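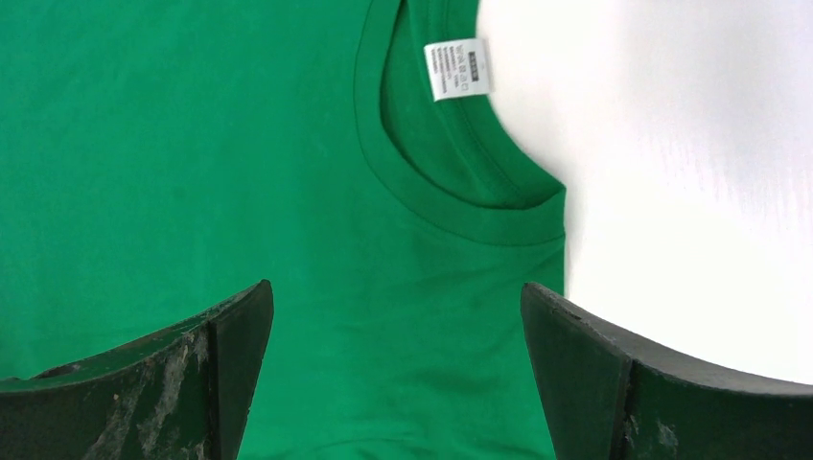

Shrinkage in knit cotton: notes on the February trial
28 May 2021

Most complaints about cotton T-shirts concern length. A shirt that fits when bought rides up after a few washes, while the chest stays the same or gets wider. The cause lies in the knitting and finishing. Jersey is pulled lengthwise as it comes off the machine and again as it is dyed and dried on rollers. The loops are held in that stretched shape until water and movement let them relax. When they do, the fabric gets shorter and often gains a little width.

Relaxation of this kind is limited. Once the loops have settled, further washing has much less effect. What can continue is felting of the surface and slow damage to the fiber, both of which are driven mainly by heat and tumbling.

Elsie Hinds ran the February trial at our Prustden workroom on 110 shirts from two suppliers, Bivik and Jaidee. All were single jersey in ring-spun cotton with a ribbed crew neck. Each shirt was marked at the shoulder point and hem before the first wash, and measured again after drying and a full day of rest on a flat surface. Shirts measured straight from the dryer gave readings that did not repeat, and those figures were thrown out.

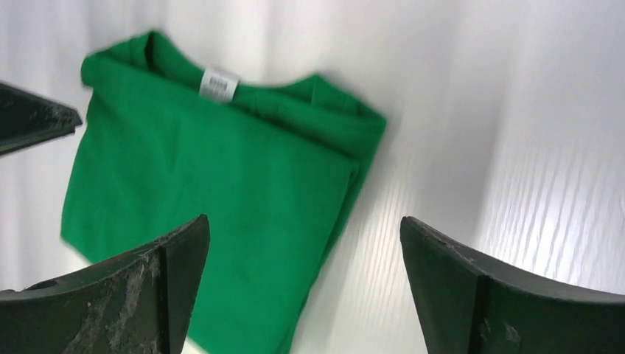 The Bivik shirts lost more length in the first wash and very little after that. The Jaidee shirts had been compacted at the mill, a step in which the fabric is pushed back on itself before cutting, and they changed less overall. Side seam twist was the reverse: Jaidee was worse, with the seam moving toward the front on many shirts. Compacting does not correct twist, which comes from the yarn and from the number of feeds on the knitting machine.

Neck rib was measured separately. It recovers well if the shirt is dried flat and poorly if it is hung by the shoulders while heavy with water.
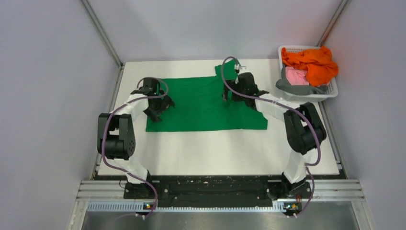 Care settings for members

Wash cool, inside out, with the drum no more than two-thirds full. Spin at medium speed. Pull the shirt gently to shape along its length and dry it flat or over a wide rail. If a dryer must be used, take the shirt out while slightly damp and finish it in the air. Iron along the length of the fabric, never across.

Members buying blanks for printing should wash one shirt from each lot before setting the artwork. A print placed on unrelaxed jersey will pucker at its edges once the fabric moves.

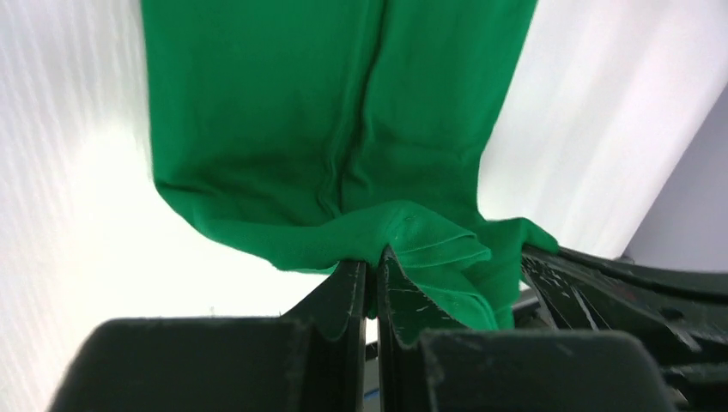

Green knit fabric with stitching at the hem.

The next trial covers interlock from Holtetti. Measuring sheets are available from the workroom on request.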